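Speaker notes: Viewpoint and Clutter in Household Laundry Tasks
Madow Laboratory, spring methods session, 14th March
Speaking time: 17 minutes, plus questions

Opening

Good morning, and thank you to the program office for the invitation. I will present one part of the Jamus study, which concerns how a robot learning system should be given views of ordinary household appliances. The full report will be released in April. Please hold questions on the hardware until the end.

Slide 1. The question

Most published work on laundry handling uses a cleared room and a fixed camera. Our question was whether a model trained on head-height views from furnished homes would locate the dryer opening more reliably than one trained on fixed views. We compared the two using 2000 short episodes in each group. Task, appliance types and training time were held the same.

(Pause. State again that only the viewpoint and the setting differ between the groups.)

Slide 2. Method

Each episode begins with the dryer door open. The model is asked for two outputs: the outline of the opening, and a safe path for the hand into the drum. Annotators at our Beneck site marked the outline by hand. Where two annotators disagreed by more than 5 percent of the area, the episode went to a third.

We did not tidy before recording. Items on or near the appliances were left in place, and the annotators were told to mark the opening as it would be if nothing covered it.

Slide 3. A typical head view

The dryer is stacked on the washer, and the view is down into the lit drum. Please direct the audience to the lower lip of the opening, where clear bubble wrap hangs over the edge and down the front panel. The lip is covered by translucent plastic along that stretch. Point out also the curved glass of the door, which carries reflections of the room. The fixed-view model tended to treat reflections of this kind as solid objects.
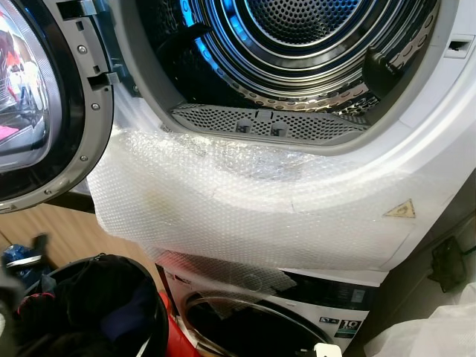

Slide 4. Results

The head-view model found the opening in more of the cluttered episodes than the fixed-view model did. In clean rooms the two were nearly equal. The largest gains came where clear plastic or glass was close to the rim. Dark clothing in an open bag beside the machine had little effect on either model.

Allow about 2 minutes for the chart. Read the axis labels aloud for those joining by phone.

Slide 5. Limits

All homes were in the Idahosa district, and front-loading machines were heavily represented. We make no claim regarding top-loading machines. The path output was scored in simulation only. Trials on the physical arm are planned and will be reported separately.

Slide 6. Next steps

The annotation guide will be revised to give clear materials their own label. Groups wishing to use the guide may write to the laboratory office.

Take questions. If asked about drum lighting, refer to the appendix table, which lists lit and unlit drums separately.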